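Haruna Kitchen Skills Program
Progress report to the Onus Fund, July 2024

1. Work since the last report

The sandwich station is set up and in use. It is the first of the 3 stations in the grant plan. The other two, drinks and table setting, are still at the planning stage. The station has a white table, a pink plate in the middle and clear ribbed trays for the ingredients. The build is an open sandwich: bread first, then lettuce, then sausage, then bacon.

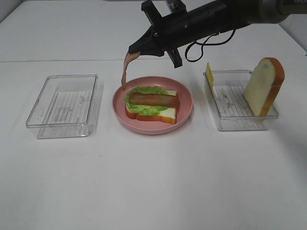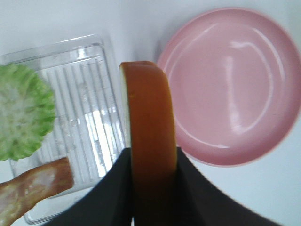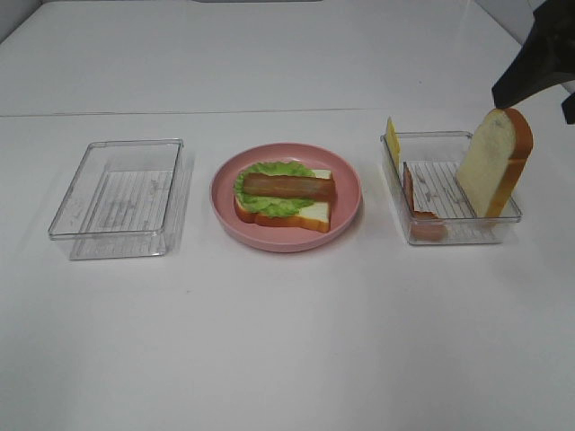 Despina Mujić wrote to us after reading the draft of this report that the order of the build should be taught before anything is said about neatness. In her groups at Brastevano, learners who were corrected on where the lettuce sat tended to lose track of what came next. She would also like the second slice of bread left out until a learner can do the open version alone. We agree on both points and have changed the lesson sheet. Neatness now comes in at the fourth lesson.

2. Materials

We ordered the play food in two lots. The first lot came on time. The second was held up at the supplier, Uranex, and arrived short of lettuce. The missing pieces have been credited to our account and we will reorder with the fall supplies.

Plates and trays are bought for all the sandwich places. We chose clear trays so that learners can see what is in them from where they sit. A low rim on the plate was also on our list, as the flat boards we tried in the pilot let the bread slide when the lettuce was put on.

Food pieces are wiped down at the end of each session and stored by type. Staff asked for lidded bins for this and we bought them from the small equipment line.

3. Sessions and attendance

We have run 140 sessions out of the 200 planned for the grant year. Total attendance stands at 366. Attendance dropped in the spring when the bus route to the building changed, and it has come back since the new stop opened. Most learners come in pairs with one member of staff. We tried groups of four for a short time and went back to pairs because the wait for a turn was too long.

Chibuzor Nnaji keeps the session records. The paper form has been cut to one side and now asks only which steps the learner did alone, which were done with a prompt, and which were skipped. The bread is the step most often done alone. Bacon is the one most often skipped, and we are looking at whether the printed order card makes it clear enough that it goes on last.

4. Budget

Spending is in line with the plan except for printing, where we are slightly over. The order cards had to be done again in a larger size. We propose to cover this from the travel line, which is underspent, and ask for your approval to do so. No other changes are requested.

5. Next steps

Finish the remaining sandwich sessions.
Reprint the order card with a clearer last step.
Reorder lettuce pieces.
Agree on the item list for the drinks station with the Brastevano staff.
Open the drinks station in October.

The table setting station will follow once the drinks station has run for a full term. Session records and receipts are available on request.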